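Brallell hand gripper kit: frequently asked questions

This page is for people who rent or buy the Brallell kit from Bilham. It was last changed on Aug 19, 2024. If your question is missing, write to Hưng Lương at the support desk and he will answer you in English or Vietnamese.

What comes in the kit?

One kit has two hand grippers with camera modules, two chargers, a spare set of blue finger pads and a carrying case. The laptop software is called Gavness and you download it with the code on your invoice. The price is $174 for each week of rental, and shipping inside the country is included.

Do I need a laboratory or a special table?

No. Most of our customers record at home, in the kitchen or the bedroom, and this is also what we recommend for the first task.

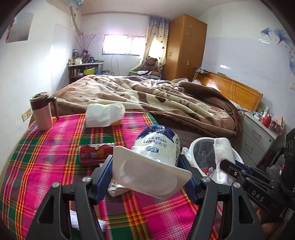 A good first task is to clear small things from a bed or a sofa. Soft ground is harder than a table, so your data will be more useful for a robot which must later work in real homes. Choose things of different stiffness. A thin white plastic tray like the one between the jaws is a fair test, and the wrapped package and the can lying on its side behind it will each ask for another way of gripping. You do not need to tidy the room before. A basin with a towel in it or a patterned blanket is no problem for Gavness.

How long does one recording take?

We advise you to keep each recording under five minutes. Longer files are accepted, but the upload becomes slow and it is more difficult to mark where one task ends and the next one begins.

How many recordings do I need?

It depends on the robot you will train. For the simple pick and place course which Lợi Thái wrote for beginners, the set has 127 recordings. You can start with fewer and add more later, the software lets you join them.

Can I use both grippers at the same time?

Yes. In Gavness, open Session, choose Two Hands and wait until both units appear in the list. You must start them from the same session, otherwise the times in the files do not agree. 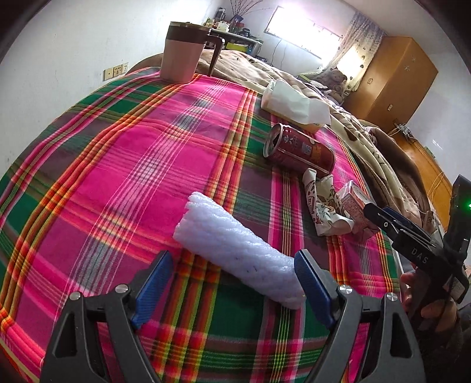

Two people may also work together, one unit each, but please agree first who picks up and who waits. Keep your hand on the handle and your fingers away from the jaws. Look also at the small light on the module before you begin; it is green on the unit held up at the right. For long soft objects, such as the white foam tube, we suggest to take the tip between the pads and lift slowly. If you take it in the middle, both ends hang down and may cover what the camera should see.

Is it heavy?

For most adults it is comfortable, but the wrist becomes tired if you never rest. Please stop for some minutes after every 13 recordings.

Can left-handed people use it?

Yes. The two units are the same and each fits both hands.

The finger pads are worn. What should I do?

Pull the old pads off and push the new ones in until you hear a click. Do not use glue. If a screw on the jaw arm has become loose, send the unit back to us and do not tighten it yourself, as the opening width must be measured again after this.

Who can see my recordings?

Only you, until you press Share. Since June the files are stored with our partner Phí, and you can delete them from your account page at any time. Please remember that the lens is wide and sees much of the room, so put away letters and family photos if you want to keep them private.

Can I return the kit early?

Yes, but only full weeks are paid back. Pack the units in the original case with the jaws closed, and write your order number on the outside of the box.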